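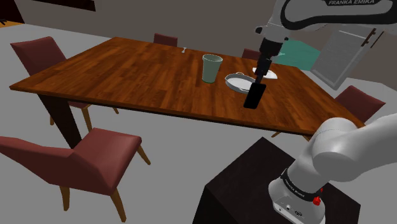 14 October 2021

Povevon dining cell, back on it after lunch. The pedestal was still sitting where Lenuța and I left it in September, and I'd forgotten how grumpy the planner gets about it. If you load the room and send the arm home you're fine. Ask it for anything past the dishes and it swings the elbow out wide and then sulks at a joint limit.

So, pedestal first. I slid it 10 cm along the near side of the table, reloaded, and ran the reach check (the short one, I wasn't going to sit through the full sweep before I knew it was worth it). Way better! The utensil out on the far side is still a no from this base position and I'm leaving it like that. It's in the layout as clutter, so please don't "fix" it by dragging it closer.

Second thing, and this ate most of the afternoon: the collision shapes. The table was using its old mesh and the edge was fatter than what gets drawn, so the planner believed the base was touching wood when it wasn't. I swapped in a plain box for the top and separate boxes for the legs. The chairs I left alone for now. They're coarse hulls, a bit puffy around the backrests, and the arm gives them more room than it needs, but it never goes back there for the cup or the dish anyway.

Oh, and seed 3156 is the one to use if you want to see the bad start pose. It failed every time before the move. It passes now.
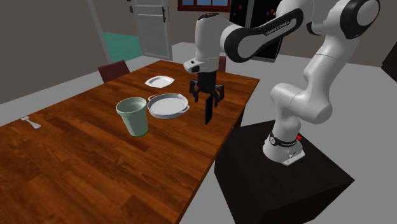 Dorin Voicu
Simulation cell upkeep, Silden bench

Gripper notes, while I still remember them. The fingers were coming up with the wrong opening after a reset, one side further out than the other. Turned out the two joints had different default values in the config (my fault, I edited one in September and got called away). Both read from the same line now. If you copy this cell for the Cârstea kitchen, copy the whole gripper block and not just the arm, or you'll get the old numbers back.

Approach height over the dishes: I've set it a little higher than before. The green cup is the tallest thing in the middle of the table and I'd like the hand to clear it coming across from the right, even when the wrist is tilted. The white dish with the handles is fussier. Grabbing it by a handle works on paper, but the contact settings make it jitter, so for the time being pinch the rim and close slowly.

Physics substeps are at 16. I tried 2 for speed, and the cup slid off on its own like it had somewhere to be. Back to 16.

Still open:
- full reach sweep, running overnight under the Drinex job name
- trim the chair hulls
- ask Lenuța whether the fridge and the far room need collision at all, they're slowing the load and the arm can't get anywhere near them
- write the new pedestal position into the cell README, the old number is still in there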